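The Corner That Earns Its Keep
Why the best part of a kitchen is often the bit beside the toaster oven

July 2024

Every kitchen has one stretch of worktop where everything happens. Mine is barely wide enough for a chopping board and a mug of tea, and I have cooked Christmas dinner on it. So when I started asking people about their kitchens for this piece, I skipped the islands and the larders and asked to see the corner they really use.

Dewanti Chin laughed when I put it to her. She lives above a bicycle shop on Wakgate, in a flat with a kitchen you can cross in 2 steps, and she has been rearranging the same patch of counter for five years. "I've got a whole other side," she told me, "and it's got post on it."

Her corner is a joy. The worktop is white with grey veining, and where it meets the side wall there are little glossy mosaic tiles in blue and teal, running up like the inside of a very small swimming pool. She inherited the tiles from the previous owners and planned to rip them out the first summer. Then the evening light came through and landed on them while she was frying shallots, and that was the end of that plan. I'm so glad! I would have begged her to stop.

The toaster oven lives against the wall and does nearly all the baking. The big oven underneath takes an age to warm up and is currently where the roasting tins are kept (I know at least three other households where this is the case, and I'm one of them). In the small one she does fish in paper, half a tray of biscuits, tomatoes left on low until they collapse. She swears by it for reheating yesterday's fritters, and after eating four of them standing up, so do I.

What I loved most was how much sits out. There has been a long fashion for clear counters, all that polished nothing with a single lemon on it, and I have never been able to live like that. If I can't see the nuts I forget we have nuts. Dewanti keeps hers in a clear jar right at the front of the group, where a hand can find it on the way past, and she tops it up before it gets low because an empty jar makes her gloomy. They go over noodles, into salads, and straight into the mouth while the kettle boils.

Her neighbour Ridwan Sutanto, who came up to borrow a sieve and stayed for two hours, takes a sterner view. His rule is that anything on the counter has to be used every day or it goes in a cupboard. Dewanti's rule is that it has to be used or be nice to look at. They have been arguing about her yellow bowl since he moved in. It holds limes, sometimes, and garlic, sometimes, and often nothing, and it stays.

I'm with her on the bowl, though he did win me round on one thing, which is putting the tall stuff at the back. It sounds so plain, but I went home and tried it and I stopped knocking over the pepper. Oven against the wall, bottles and bowls tucked in beside it, then the pots with lids, then the jar you reach for most. The long spoons can lean wherever they like.

And then the board. A bamboo one, with a juice groove running round the edge, and it never gets put away at all. Dewanti sets it at an angle to the worktop, which looked haphazard to me until I chopped an onion on it and found my elbow had somewhere to go. She wipes it down, stands it up overnight and gives it a rub of oil whenever the surface starts to look thirsty. The groove is a marvel with ripe mangoes. Without one, you'll know, the juice heads directly for your sleeve.

If you fancy having a go at your own corner, give it an evening. Take the whole lot off, wipe underneath (brace yourself) and put back only the things you missed while they were gone. Mix your materials as much as you please. A pot with a wooden lid looks lovely next to steel, and a frosted plastic cup does just as well for spoons as any smart crock. I'd keep one bright thing in there too, something you'd be pleased to see at breakfast.

Ridwan has since bought a bowl. It's green, it lives beside his kettle, and he says he uses it every day.
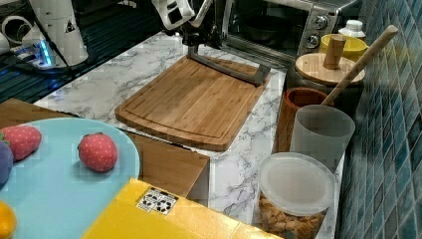 Bamboo board, snack jar and yellow bowl, with the blue and teal mosaic alongside.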